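I've been learning to bake rye bread since March, and I have become a bore on the subject! My sister has started leaving the room. So you lot get it instead.

It began when Védís Bundgaard gave me a jar of her starter, wrapped in a tea towel and carried all the way from Haugland on her lap. She and Hafþór have kept it going for years and they talk about it as you might talk about an elderly aunt. I'd only ever made white tin loaves before (fine, a bit dull, gone by Tuesday) and I had no idea rye was such a different beast. You don't knead it. You can't, really – it's more like wet cement than dough, and it sticks to everything including the cat.

My first loaf was a brick. I followed a recipe from the back of a flour bag, left it overnight in a kitchen that was far too cold, and baked it anyway out of sheer stubbornness. The second was worse, with a great cave under the crust and a gluey layer along the bottom. I ate both. Toasted, with enough butter, almost anything is food.

What changed things was ringing Hafþór, who listened to the whole sorry tale and asked one question: how warm was the starter? I hadn't the faintest idea. He told me to feed it in the morning, put it in the oven with only the light on, and leave it alone until the top looked pitted and smelled of apples. I did, and by teatime it had climbed right up the jar. I was so pleased I rang him back.

So here's where I've got to. I make up 244 grams of lively starter, add the rye flour, warm water, salt and a spoon of black treacle, and stir it with a wooden spoon until my arm complains. Then in go the seeds – sunflower and linseed mostly, soaked beforehand, with the water they soaked in. It all gets pushed into a well-greased tin and smoothed over with a wet hand. When little pinholes show on the top, it's ready to bake. I give it a hot start and then a long, gentle stretch, 107 minutes in all with my oven, which is old and has its own opinions. Yours will want something different.

And then you wait. This was the hardest bit for me! Rye needs a full day before you cut it, 2 if you can bear it. I used to slice in while it was warm and wonder why the knife came out covered in gum. Wrapped in a cloth and left on the side, it turns into something else altogether: dark, close, a bit sour, and sweet at the edges.

I did a bit of a talk on all this in Camstead last week, which still makes me laugh, as I've been at it for five months. Gemma De Luca set it up and 40 people put their names down. I took three loaves of different ages and a big tub of starter to share out. 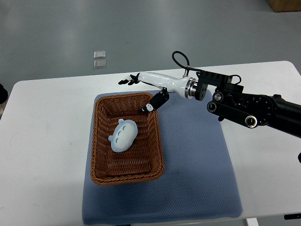 *White table, shiny grey floor. Camstead.*

The questions were brilliant. One chap wanted to know if you could use beer in place of the water (yes, and it's lovely, but go easy on the salt). A girl of nine asked whether the starter minds being eaten, and I'm still thinking about that one. Riaan Joubert brought a loaf of his own made with coriander seed and orange peel, and I'm afraid it was better than mine. I've got the recipe and I'll put it up once I've tried it a couple of times.

The next thing I want to get right is the Danish sort with whole cracked grains. Mogens Bech grew up in Ladum on the stuff and says mine is "nearly bread", so there's a way to go. He thinks I'm not soaking the grains for long enough. I think he may be right, but I've told him I want a second opinion.

If you'd like some starter, leave a comment and I'll dry some on baking paper and post it to you. It wakes up in a few days with warm water and flour. Just give it a big enough jar – I'm still finding bits of the last batch behind the toaster.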